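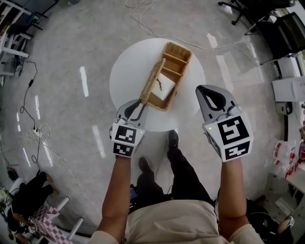 Tips for using the Jina hand gripper kit at home

Household Tips > Kit and Tools > Jina hand grippers

Last updated 4 Sep 2022

The Jina kit from Hornovden is a pair of grippers you hold, one in each hand, and use to do small jobs on a table while the kit records how you did them. The recordings are used to teach a robot arm the same job. You can buy the pair for £189 or hire it for £58 a month from Hornovden's shop in Leltetetti. We hired it in February and bought it when the month was up. The tips below come from using it on ordinary household jobs such as folding napkins, sorting cutlery and packing baskets.

Before you start

Charge both grippers overnight. Ours run for 2 hours, and the left one always gives up first. The booklet says they can be used while charging, but the lead drags on the table and knocks things over.

Wipe the square black-and-white markers with a dry cloth. Flour and greasy fingerprints are the usual trouble in a kitchen. Don't use spray cleaner on them. One of ours went cloudy at a corner and Hornovden charged us for the new sticker.

Roll your sleeves up past the wrist. A loose cuff will hang over a marker and you won't notice until you play the recording back.

Choosing a table

A small round table is easier than a long worktop. You can walk round it and come at the job from any side, and there is no wall behind for your elbows to hit. Stand up to work. We tried sitting and our arms were tired in ten minutes.

Keep it to one job at a time on the table. If you are doing a basket, put the basket and what goes in it on the table and leave everything else on the side.

Glass tops are best avoided. If that's all you have, cover it with a plain tea towel and tape the corners down underneath.

Baskets and cloths

Wicker is good to practise on. It has some give and the fingers find a hold on the weave. Steady the near end with one gripper and put things in with the other. Try to lift the whole basket by one corner and it will swing round on you.

For napkins, fold them by hand first and only use the grippers for putting them in and taking them out. Folding with the grippers can be done, but leave it for the second week. Thick cotton is easier than paper. Ironed is easier than not.

String, ribbon and thin cord will slip. Pinch close to the end, pull slowly, and if it drops, start the recording again. A basket with dividers is handy for cord, as you can lay it in one section and it stays there.

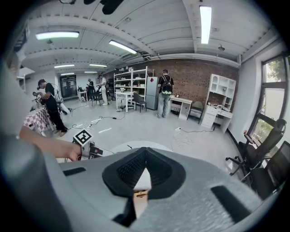 If several people are working in the same room, give each of them a table and leave enough space to walk between. We had trouble early on with people stepping across one another's work. Keep power leads against the wall where you can, and tape down any that have to cross the floor.

Light

Daylight from a side window is fine. Low sun straight across the table isn't, so draw the blind or turn round. Ordinary ceiling tubes gave us no bother. The one lamp that did was a desk lamp with a dimmer, which made the recordings flicker.

Looking after the fingers

The black fingers wear before anything else does. A spare set costs £13. Ours needed changing after six weeks, and we had been using them on rough wicker most days. Wash them in warm soapy water and let them dry flat. Keep them off hot pans altogether. The Shirazi grippers, which a neighbour has, take a harder finger that lasts longer but won't pick up a sheet of cloth.

Put the pair away in the box they came in. Thrown in a drawer, the markers get scratched.

Is it worth the money?

Hire it first. A month is long enough to find out if you will keep it up, and Hornovden take the hire fee off the price if you buy. The booklet is poor and the box lid doesn't shut properly. The grippers themselves are comfortable, and light enough for a morning's work with a break in the middle. People with small hands may find the grip wide. The shop will let you try a pair before you pay, but ring first, as they sometimes have both sets out on hire.

Related tips: Mending a wicker basket. Getting wax out of napkins. Tidying cables under a desk.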